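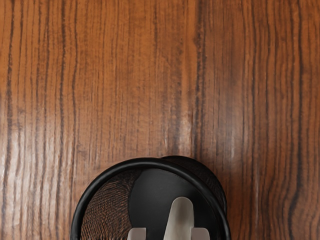
Equipment planning FAQ

For teams buying or budgeting for a tabletop arm cell through Vatgate. Last updated March 22, 2022 by Thaís Teixeira.

Do I need to buy an arm before I start planning the work?

No. Most of our customers spend the first stretch in simulation only. You set up the table, the objects and the gripper in software, run your tasks, and find out what reach and what grip you need. The arm is the most expensive single item on the list, so it makes sense to order it last.

What does a simulation-only start cost?

You need one workstation with a decent graphics card and a Jullix seat. We budget $3000 for the workstation. If your team already has a machine used for design or rendering work, try that first. The Jullix seat is billed yearly and the price is on your quote.

How many arms should I put in the budget?

One, for the first year. We get a lot of requests that list two or three arms from day one, and the extra ones tend to sit in their crates while the team sorts out the first cell. Put the second arm in as an optional line with its own date. Purchasing departments usually accept this, and it saves you from writing a new request later.

Which gripper should I choose?

Start with the parallel gripper that ships with the Cele arm unless your objects clearly rule it out. Go through your list and write down the widest thing you need to grip, the heaviest, and the thinnest wall or rim. Containers need some extra thought. An open cup or bin can be held by the rim or from the outside, and the two options ask for different finger lengths and different opening widths. Send us the list with measurements and we will tell you which fingers to order.

Are spare fingers worth buying?

Yes. Order one full spare set with the arm. Fingers are the part that gets bumped, scraped and replaced, and a set ordered on its own takes longer to arrive than one that ships in the same crate.

Do I need a wrist camera and an overhead camera?

It depends on the task. A wrist camera sees what is close to the fingers and loses the rest of the table. An overhead camera does the opposite — good for finding things, poor for the last inch before contact. Test both in Jullix before you pay for either. Each camera can be switched on or off in the settings, and you can compare results on the same task.

Does the table surface matter?

More than people expect. A glossy top throws glare into the cameras, and a strong pattern can confuse software that looks for edges. Dark objects made of mesh are hard too, as the background shows through them. You don't have to buy a special table. Check your real table under your real lights, and give your simulation a few different surfaces so you aren't planning around a plain gray one that you will never own. A matte mat is a cheap fix if you run into trouble.

What do people forget to budget for?

The same items come up again and again:

Mounting plate and bolts
Safety assessment for the room
Electrical work, if the outlet is on the wrong wall
Shipping and unloading, including a pallet jack if you have no dock
Staff time for setup
Replacement objects for testing

Staff time is the big one. Kagiso Mnguni, who handles our installations, asks customers to set aside 17 working days between delivery and the first useful run. A team that has done it before can be quicker.

How long is the wait for an arm?

Lead times change, so please go by the date on your quote and not by what a colleague was told last year. Orders placed in January often move slower because many customers are spending new budgets at the same time. Arms ship from our Carkham warehouse. Mounting plates are made to order and ship separately.

Can I lease instead of buying?

Yes, for terms of two years or more. Leasing costs more in total but can come out of an operating budget, which helps some departments. Fingers and other wear parts are not covered by the lease.

Will my simulation work carry over to the real arm?

Mostly. Task setups, object lists and camera positions carry over. Grip force and friction will need tuning again on the real equipment. Plan time for it and don't promise anyone a demonstration in the first week.

What should I send with a quote request?

A sketch of the room with measurements, your object list, the power available, and the date your budget closes. If you have already run tasks in Jullix, attach the project file. Send everything in one message if you can, as split requests get separate ticket numbers and take longer to match up.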